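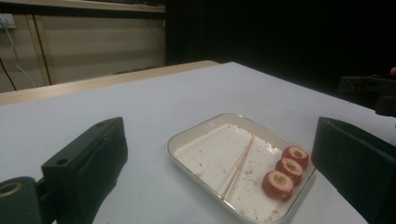
*Three pieces on the tray.*

## Snack table at the Todcombe reading evenings

By Hadiza Osagie

Since April the reading evenings at Todcombe library have a shared snack table, and many members asked me to write some words about how it works. I am glad to do it, because I was one of the people who wanted it.

Before, we were coming at 6:30 pm directly from work, and by the second chapter you could hear the stomachs. Garba Okeke proposed that each time two households bring something small to eat. The first month it was mostly biscuits from the supermarket. Then Garba brought his mother's chin chin, in a very big bowl, and after this everybody became more ambitious.

The rules are simple. Please bring food which can be eaten with one hand, as the other hand is holding the book. Nothing with much sauce. The library has been kind about this, but the books are theirs, and one copy of the spring novel already has a thumbprint of chutney on page 39. I have paid for it and I do not wish to say more.

Please write the ingredients on a card and put it beside your plate. We have members who can't eat nuts and one who can't eat sesame. If you are not sure of an ingredient, write that you are not sure. You can write the name of the dish in your own language also. I learned several new words in this way, and my neighbour now says "puff-puff" with a quite good accent.

The kitchen has a kettle and a small fridge, but no oven, so hot dishes should arrive hot. Cups are in the cupboard on the left. The dishwasher must be started before 8:45 pm or it will not finish while the building is open.

About money: the council's neighbourhood grant gave us $597 for the year. From this we bought napkins, tea, and the new reading lamps, which were the largest cost. Food is not paid from the grant. If bringing a plate is difficult for you this season, come without a plate. You are equally welcome, and there is always too much.

The next book is *The Ferry at Gradlow*, a short novel of two sisters who inherit a boat and do not agree on its colour. The library holds 2 copies in large print, please ask at the desk. We will read up to the end of part one. Some people found the opening slow. I found it slow too, but the storm is coming in the fourth chapter and then it is hard to stop.

To put your name for the snack list, use the green folder at the desk or tell Garba when you see him. He prefers that you write it in the folder.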